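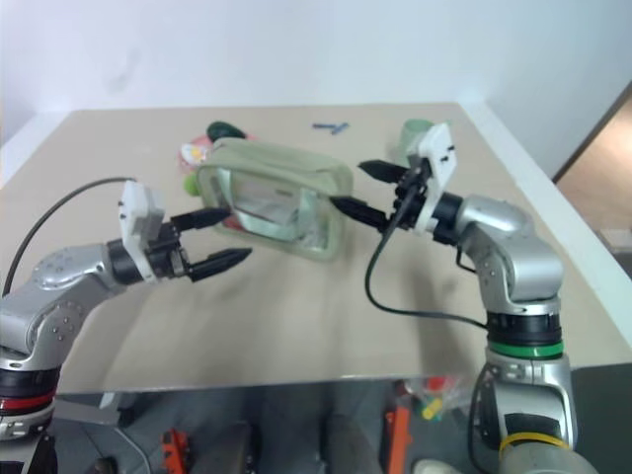 Who decides whether a robot is safe to work next to people?

The company that puts it in decides, after writing down what could go wrong and what has been done about each thing, and an outside checker may then read the paper and visit the room.

I was the outside checker. The job was at Tanasarn, up the hill behind Enari, in January, and the paper had reached me a week ahead. It was a good-looking paper. I have learned to worry about those.

The rulebook was called Esileo, and Tanasarn had bought it the way you buy a suit, already cut. It had 85 rules. Each rule had a box beside it, and every box on my copy had a check mark in the same blue ink, all leaning the same way. I have filled in enough forms on my lap in parked cars to know what that looks like.

"We take Esileo very seriously," the manager said on the stairs. She had a badge on a cord and walked fast. "We were early."

"Early to what?"

"To adopting it."

She opened the door and I saw two silver arms reaching in over a tabletop, with a pale green zip pouch between them. The fingers were black and pointed. One hand was open wide, and the other had a finger against the edge of the pouch. There was something white folded up inside.

"Packing?" I said.

"Handling," said the manager. "We say handling. Packing comes under another rule."

A technician sat by the wall with a laptop on his knees. He looked about as pleased to see me as people usually are. I asked him what the stop rule was and he told me without looking up. If a person comes inside the line, both arms hold still until someone presses the button again.

"Where's the line?" I said.

He looked at the manager. The manager looked at the floor, so I did too. I could see an orange and black tool lying under the table, and a clear plastic bag with red and yellow things in it. I couldn't see a line.

"It's a virtual line," she said.

I wrote down the word virtual. Then I read her rule 12, which says the floor in reach of the work must be kept clear of loose items, and I held the page so she could see the check mark.

"Those aren't in reach of the work," she said. "They're under it."

I've had worse answers. At a bakery once a man told me the guard was off the slicer so that I would be able to see the blade.

The technician ran the arms for me. He did it properly, I'll give him that. He called out before he touched a key, and waited, and called again. I had the sheet from Troderano in my bag, the people who sell the book and train the checkers and, for a further fee, check the checkers. Their sheet says to watch the task 6 times before forming a view. I had formed mine on the stairs, which is a fault, and I tried to put it down and watch.

"What happens if it drops the thing?" I asked.

"Then it's dropped," the technician said.

"And who picks it up?"

"I do."

"With the arms running?"

He thought about it. I liked him for that, for thinking in front of me with his boss in the room. "The rule says stopped," he said.

"I know what the rule says."

"If it's the first one of the day, stopped," he said. "If we're behind, I lean in from the side. The slow side. You can feel when they're going to move."

The manager said that this was not the practice at Tanasarn. He said okay. She said it again, to me this time, and I wrote down both versions, hers with the rule number beside it.

She took me to her office for coffee and brought up the big number. They had logged 400 hours with no incident. It was on a poster, with a leaf on it for some reason. I asked what counted as an incident and she found me the page. An incident was an event that had been reported on the incident form. I asked to see the incident form. She went through one drawer, then another, then called somebody, and while she was on the phone I ate a cookie.

"It's being updated," she said.

"So for the 400 hours, what would they have reported it on?"

"They would have come to me."

I asked if people came to her much. She said her door was always open, and it was, I could see down the hall to where the technician was standing at the water cooler with his back to us.

I don't hate rules. I should say that somewhere, because my ex-husband thinks I do, and so does the woman at Troderano who reads my reports. Rule 31 in that book is a fine one. It says the person who works nearest the machine must be able to stop it without asking. Somebody wrote that after something happened, you can tell, it has no adjectives in it. Then there's rule 32, which says the company shall foster a culture of stopping, and you can tell about that one too.

Before I left I went back in by myself. The technician had come back to his chair. I asked whether he could stop it without asking, and he reached out and put his palm on the button. It was right there. He didn't have to look for it.

"And has anyone ever asked you why you did?"

"Every time," he said.

"Who?"

He smiled at the laptop. I waited, because waiting is most of the job, but he'd been raised well or needed the money.

The form from Troderano ends with a score. You add up the boxes and get something out of 100, and the company puts it on the poster. I sat in the car with the heater going and tried to work out what to take off for a line that wasn't on the floor, a form that wasn't in a drawer, and a man who could feel when they were going to move. The sheet had a space for the first two. For the third there was a box marked Operator Confidence, and a high mark there raised the total.

I left it blank. The woman at Troderano called the next morning before I had my shoes on.

"It won't let me submit it with a blank," she said.

"Then don't submit it."

"They've already printed the poster," she said. "They just need the number."

27 shares
4 comments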